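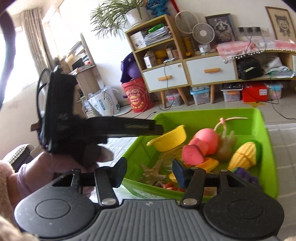 Toy food in a green bin.

Feeding a Garrison: Wuvbridge During the Civil War
History project report, second-year local studies
Submitted Thu 21 May

Subject and question

Our project looked at how the garrison in Wuvbridge was fed during the English Civil War, and what this cost the people who lived there. The town is usually left out of general accounts of the war, as no battle was fought there. The older town history gives the garrison a single paragraph and says the soldiers "lived upon the country." We wanted to know what that meant week by week.

The question we started with was whether most of the food was bought, taxed or simply taken. We had to change it partway through. The records don't separate these things as cleanly as we do.

Sources

We used two account books and a bundle of petitions. The first book was kept for the town and lists grain and cheese brought in through Flemongate, the street that runs in from the north. The second belonged to the house at Lockwood, outside the town, which had a small outpost for part of the war. The petitions were written after the fighting moved away, by householders asking to be paid back.

The books were read from scans. We ran a first pass through Bristar, a handwriting program, and then corrected it line by line. It did well on place names and poorly on numbers, and it read almost every "wheate" as "whose." All the figures in this report were checked against the scans by at least one person other than the one who typed them.

The garrison and the town

The town book gives the garrison as 300 foot at the time it was set up. The same page lists 200 households liable for quartering. Poorer households were supposed to be excused, but several of them turn up in the petitions anyway, so the rule was not kept for long.

Quartering worked by ticket. A soldier was given a slip with the name of a householder, who had to provide a bed, candles and food at a set daily rate. The householder kept the ticket and could in theory turn it in for payment. None of the tickets survive in the bundle, though the petitions mention them often. One widow wrote that she had kept hers in the meal chest "and the mice have had them."

Grain through Flemongate

The town book records 3435 bushels of grain brought in through Flemongate over the whole period it covers. Most of it was barley and rye. Wheat is rare and is usually marked for the officers or for the hospital. The deliveries are heaviest after harvest, as would be expected, and almost stop in late winter.

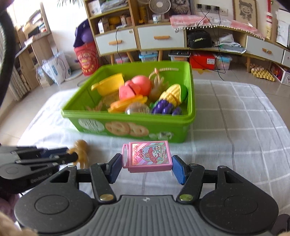

One comment on our draft was that we shouldn't treat the Flemongate total as everything the garrison ate, as carts could also have come over the bridge from the south, and a clerk posted on one street would have had no reason to write those down. We agree with this. The total should be read as a minimum.

The entries use three words for how grain arrived: "bought," "levied" and "had." The first two are clear enough. "Had" is used more and more in the later pages, and no price is ever written next to it. In our draft we counted "had" as plunder. After going back to the petitions we think it covered several things, including grain taken on a promise to pay that the clerk did not expect to be kept. Two of the petitions describe deliveries that match "had" entries in the book, and both petitioners say they were offered a note.

Lockwood

The Lockwood book is shorter and was kept by someone in the household, so it shows the other side. It lists what left the barns and dairy and who came to get it. Cheese is the main item. There are also entries for hay, peas, bacon and, once, "the great brewing pan," which had not come back by the end of the book.

The outpost seems to have been withdrawn in June, when the entries for soldiers' beer stop. Visits from the town garrison went on after that. Demands became larger and less regular, and the writer stopped giving the names of the men who came.
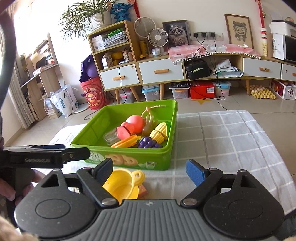
Would the steward have had a reason to make the losses look bigger than they were? That question came from the floor after our class presentation, and it is a fair one. If the book was meant to support a claim for repayment, then yes. Against this, the book includes small items that did the owner no good, such as a payment received for peas. We think it was a working record that was used for a claim later on. We can't prove it.

Petitions

The petitions are harder to use for totals because the writers wanted money and rounded up. They are better for showing what people minded. Food comes up less than we expected. The loudest complaints are about firewood, bedding and the loss of working horses at plowing time. Several petitioners accept that the garrison had to eat and object only that their neighbors on the other side of Flemongate had fewer men to lodge. 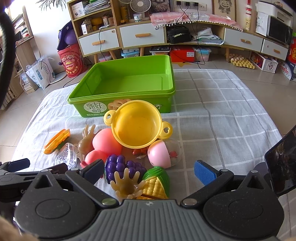
Toy pot, grapes and corn on a checkered blanket.

Findings

Our answer to the first question is that buying came first, levies were added to it, and unpaid taking grew as the money ran short. The change was gradual and the clerk used one vague word for much of it. Lockwood carried a heavy share for a single estate, mostly in cheese and hay. Inside the town the burden fell unevenly from street to street.

Problems and further work

The town book is missing its last gathering, so we don't know how the supply ended. We also didn't get to the parish registers, which might show whether the winter gap in grain deliveries was followed by more burials. Anyone taking this on should start with the registers, and should leave more time than we did for correcting the transcription. Our corrected text of both books is in the project folder, with doubtful readings marked in square brackets.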